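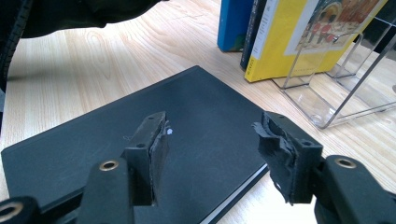

3. Paper notebooks and shared records in small offices

3.1 Background to the study

The continued use of paper notebooks in offices that already hold their records on a shared system has been noted by several writers, usually as a habit expected to fade. The present section reports on how notebooks were used at two workplaces over one working year. The first, Bastine, is a lettings and property management office. The second, Virk, arranges repairs and maintenance for housing providers. Both had moved their formal records to a shared system before the study began: Bastine used Sarkodeck and Virk used Nuleck. Staff at both offices were free to keep notes in any form they chose, provided that tenancy and repair records were entered in the shared system by the end of the working day.

The question addressed is a narrow one. We did not seek to establish whether paper or screen is the better medium for taking notes. We asked what kinds of information were first written on paper, how much of it was later copied into the shared record, and what became of the remainder.

3.2 Materials and method

Staff who agreed to take part lent their notebooks to the research team at the end of each quarter. Pages of a private nature could be clipped shut beforehand, and these were not read. The notebooks were of many kinds, from hardback books issued by the office to cheap pads bought by staff themselves, and no attempt was made to standardise them. Thirteen members of staff took part for the full year. A further two left their posts before March and their notebooks are excluded.

An entry was defined as a piece of writing separated from its neighbours by a blank line, a ruled line, a date or a clear change of subject. On this definition the notebooks held 3586 entries. Each was read by Farzana Rana and placed in one of four groups: appointments, figures and measurements, accounts of conversations, and reminders. Aqeel Magsi then read a sample of 345 entries without sight of the first coding. Disagreements were mostly between the last two groups, where a note such as "ring back re boiler, not happy" may fairly be read as either. These were settled by discussion and the coding guide was amended.

Entries were compared with the shared record for the same property and the same week. An entry was treated as copied if its main content could be found there, whatever the wording. Interviews were held with all participants at the start and end of the year (Figure 1).

Figure 1. Order of work during the study year: first interviews; four quarterly notebook loans; coding and second reading; comparison with the shared record; closing interviews.

3.3 Findings

Appointments and measurements were copied across with few gaps at both offices. Where an appointment was missing from the shared record it had usually been cancelled or moved on the same day, and the notebook often showed the original time struck through.

Accounts of conversations were treated quite differently. Staff at Bastine commonly reduced a page of notes to a single line in Sarkodeck, such as "tenant called, advised". The notebook might record in addition that the tenant worked nights, that a neighbour held a key, or that a previous visit had gone badly. Staff at Virk entered more of this detail, partly through a free text box in Nuleck that appears on the same screen as the job number. Even so, remarks about a person's mood or manner seldom left the page. Several participants said they would not wish such remarks to be read by the tenant concerned, who has a right to ask for the record.

Reminders were hardly ever copied. Most were crossed out or ticked, and participants described the act of crossing out as a useful part of the working day. One member of staff at Virk began each morning by carrying forward the uncrossed items to a new page, and kept up this practice throughout the year although the shared system offered a task list for the same purpose.

3.4 Handover and absence

The weakness of the arrangement became plain when staff were away. Colleagues covering an absence turned first to the shared record and then, where the matter was unclear, to the absent person's notebook if it had been left in the office. At Bastine this was accepted practice. At Virk it was regarded as an intrusion, and colleagues preferred to telephone. Handwriting and private shorthand limited the value of the notebooks to other readers in both places.

Managers held differing views on whether a notebook bought by the office belonged to the office. Neither workplace had a written rule on the point, and old notebooks were kept in desk drawers, taken home or thrown away as their owners saw fit. Given that many contained names, addresses and telephone numbers, we consider this a matter that both offices should settle in writing. The retention periods already applied to the shared record offer a starting point, although they were drawn up with formal records in mind and would need to be adapted for notes of this kind.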